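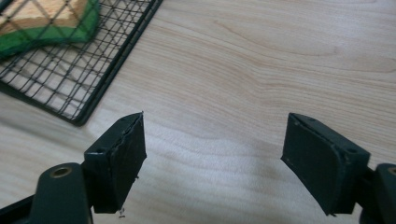

Fullero is a code editor for people who already have a code editor and have stopped speaking to it. It opens files, colours them in, runs your tests and otherwise keeps its opinions to itself. The layout view borrows its manners from a wire cooling rack, the dark sort with a tight square grid and a rounded corner: everything sits on a line, and the gaps are part of the design. You can switch the grid off. Afonso Abreu, who drew it, would rather you didn't.

What you get

The standard licence covers one person on two machines, with updates for as long as we keep making them. Fullero reads 22 languages out of the box, including one that Pacita Tan wrote at college and refuses to let us remove. Search is quick. Find and replace is also quick, so please read the box before you press Enter.

Plugins come from the Skotlow library, which holds 213 of them at present. A good many change the colour of the cursor. Sort by "most used" and you'll be spared these.
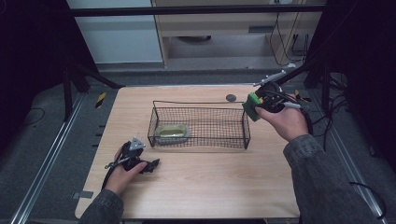 What you need

8 GB of memory, though 16 is kinder if you keep your browser tabs the way Jayson in support keeps his. Windows, Mac and most kinds of Linux are fine. If yours is not one of the most kinds, write to Janelle Magbanua, who enjoys that sort of thing.

Old Palstead project files import without fuss, apart from bookmarks, which arrive in alphabetical order. We're looking into it.

Trial and support

The trial runs for 16 days and has everything switched on. When it ends the editor goes read-only and your files stay where you left them. Support answers on weekdays and, until the end of September, on Saturday mornings too.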